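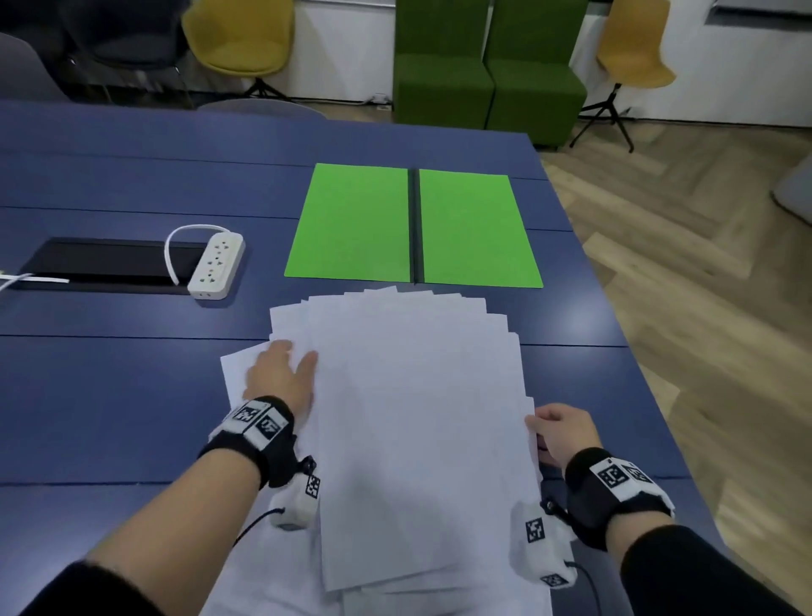 Squaring up a pile of paper

Home | Kitchen | Laundry | Desk & Paper | Shed

Print this page | E-mail this page

Work with 200 sheets or fewer. Fan the pile first to let air in between the sheets, then stand it on its long edge and tap it on the table. Turn it and tap the short edge.

Old paper that has curled can go under a couple of heavy books overnight. Colour stock marks easily, so wash your hands first.

Keep spare paper flat in a dry cupboard. In June we move ours off the garage floor and onto a shelf about 16 cm up.

Next: Sharpening scissors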